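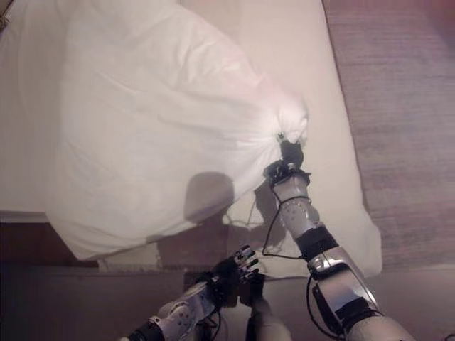 Carnet d'atelier – 11 octobre 2020

Reprise du codage des récits de Drirnden. Je rappelle pour ceux qui n'ont pas suivi (et pour moi, dans six mois, quand j'aurai tout oublié) : on travaille sur les témoignages de locataires recueillis pendant la grève des loyers, et on se demande comment les gens racontent le moment où ils ont décidé de ne plus payer. Le corpus fait 418 récits, certains de trois lignes, d'autres de plusieurs pages.

Relu ce matin le lot Pernthorpe en entier. Je suis frappée par le nombre de gens qui disent « c'est parti tout seul ». Or on a les tracts, on a les convocations aux réunions dès février, donc tout seul, pas vraiment ! Mais je ne veux pas coder ça comme une erreur de mémoire. Dire que c'est parti tout seul, c'est aussi une façon de dire « on n'est pas des militants professionnels », et ça compte énormément dans un quartier où l'on se méfie des partis. J'ai ouvert un code provisoire, SPONT, avec deux variantes : SPONT-a quand la personne parle de l'immeuble (« l'escalier s'est réveillé »), SPONT-b quand elle parle d'elle-même. À discuter, je ne suis pas sûre que la distinction tienne.

Double codage sur le petit échantillon : 11 désaccords, dont 4 sur le même code, TORT. Toujours la même histoire – est-ce qu'une plainte sur le chauffage est déjà un grief politique, ou seulement une plainte sur le chauffage ? Ma règle pour l'instant : je code TORT dès qu'un responsable est désigné, même vaguement (« eux », « là-haut »). Si c'est juste « il faisait froid », non. Il va falloir réécrire la fiche, elle est illisible, j'y ai mis beaucoup trop de parenthèses (je sais, je sais).

Côté Pruvuvetti, c'est plus maigre. Les récits y sont presque tous à la troisième personne, « les gens ont fait », « ils sont descendus », alors que les auteurs y étaient. Je me demande si ça ne vient pas de la consigne : la feuille distribuée là-bas demandait « racontez ce qui s'est passé », celle de Pernthorpe « racontez ce que vous avez fait ». Évidemment que ça change tout ! À vérifier dans le carton des feuilles d'origine avant d'écrire quoi que ce soit là-dessus.

Tufa a encore planté à l'export, les accents sautent dans la colonne des citations. J'ai refait à la main les 2 tableaux dont j'avais besoin, mais on ne va pas y passer l'hiver.

À faire :
– nouvelle fiche TORT, plus courte
– retrouver les consignes de Pruvuvetti
– relire les récits SPONT-b à voix haute, ça m'aide pour le ton
– ne pas toucher au lot anonyme tant que la numérotation n'est pas réglée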